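Tillwood Kitchen Robot Rules – Frequently Asked Questions
Last changed: 2022-11-18

These answers are for operators and for guests who work with the arms in the Tillwood test kitchen. If an answer here is different from the printed rule book, please follow the rule book and write to us.

Who is allowed to start an arm?
Any person who has passed the short Tillwood course and whose name is on the list at the door. Guests from Qian and Cemix must pass the same course. A certificate from another site is welcome but it does not replace ours.

How many people must be in the room?
Always 2 when an arm has power. One person operates, the other one stays near the stop button and does no other task. Reading messages on the phone is also another task.

What is the speed limit?
Inside a refrigerator, cabinet or oven the limit is 100 millimeters per second, measured at the gripper. In open space you can use 228. The Ruvent control box keeps the two values as separate profiles, so please check which profile is active before each run. The box does not change it alone.

May I reach in while the arm is holding something?
No. Stop the arm first, wait until the light on the control box is steady, and then take the object. This is valid also when the object is about to fall. A broken jar we can clean.

Which food may be used?
Closed packages, and jars or tubs with the lid on. Glass is permitted only if your task sheet says it. Food that was used in a test goes to the marked shelf after and is not eaten, even if the package was never opened.

How long can the refrigerator door stay open?
The limit is 40 seconds if there is fresh food inside, then close it and let the temperature come back. When all the food is test stock there is no limit, but write the time in the log.

What should I check before the arm goes into the refrigerator?
The door must be open far enough that the wrist can turn without touching the door shelves. Look at the small things which stand in the door, they are the first to be hit. Cables inside the compartment must lie against the wall, and the cable on the arm needs enough slack for the lowest shelf. For a crowded shelf, plan the way out before the way in – most of our reports are about the way out.

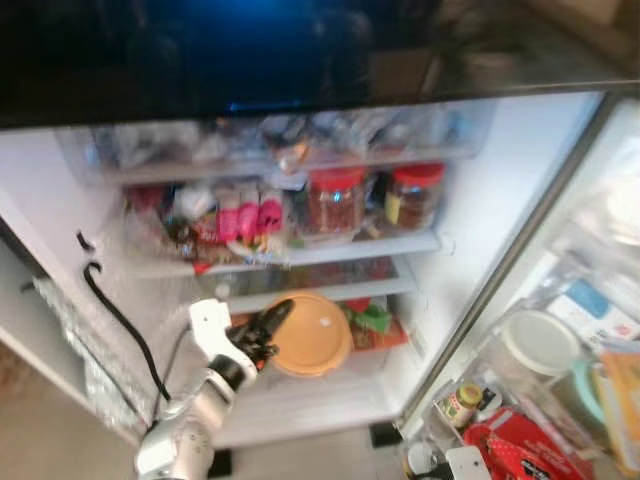 Where do I report a contact?
Use the contact form in the log folder, on the same day. Every touch which was not planned must be reported, also if there is no damage. Write which object it was, which speed profile was active and who was at the stop button.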